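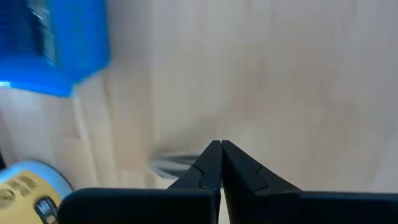
About Letstead

Letstead arranges memorial benches, trees and reading corners in public places for families who have lost someone. We handle the permits, the wording, the installation and the upkeep. Mostly we handle the permits.

How we got started

Matěj Hubáček wanted to put a bench by the ball field where his father had coached for 30 years. He figured it would take an afternoon and a shovel. Fourteen months later he had a bench, a folder as thick as a phone book and a working knowledge of which town departments don't speak to each other. His mother sat down on it, said it was a little low, and has been there most mornings since.

Word got around that Matěj had the folder. A neighbor borrowed it, then a cousin of the neighbor, and eventually it made more sense to rent a desk. Gumaro Palacios joined that August, after a career in parks maintenance that left him with strong views on concrete footings. He'll share them if you ask. He'll also share them if you don't.

What we do

You tell us about the person and the place. We find out who owns the ground, a question that can have up to four answers, and what they'll allow on it. Then we draw something up, send you a price and wait for a yes before anybody picks up a tool.

Benches are still most of the work. Trees come second, and we replace any that die in the first two years without making you call and explain it to a stranger. Reading corners go into school and branch libraries, usually in memory of a child or a teacher. They take longer to plan than anything else we do, and we don't rush them.

The standard plaque holds 14 words. People groan when they hear that, then come back with nine. If you're stuck, we're glad to read drafts. We've seen jokes, recipes (one, abbreviated), batting averages and a long-running argument about whose turn it was to do the dishes, finally settled in bronze. The only plaque we've ever turned down was an advertisement.

Our programs

Plalik is our school program. Classmates who have lost a friend help plan the corner themselves, from the books to the color of the cushions. Adults may attend the meetings and are asked to keep their opinions on orange to themselves.

Cuautle is a small fund for families who can't cover the cost. It gives grants of up to $1,000, and the form is one page long, which took us six tries. We don't ask for an essay about your grief.

Drallo is the upkeep list. Every bench and tree we've put in gets a visit each spring, with sandpaper, mulch or a wrench as needed. If you pass one of ours and it wobbles, please tell us. Gumaro will take it personally, and it'll be fixed by the end of the week.

Where to find us

The office is upstairs from the dry cleaner, and the bell works if you lean on it. We're in from 9 a.m. until the phone stops. Walk-ins are welcome, and so are people who aren't ready to decide anything yet and just want to talk about their brother for a while. There's coffee – Matěj makes it, so bring your own if you're particular.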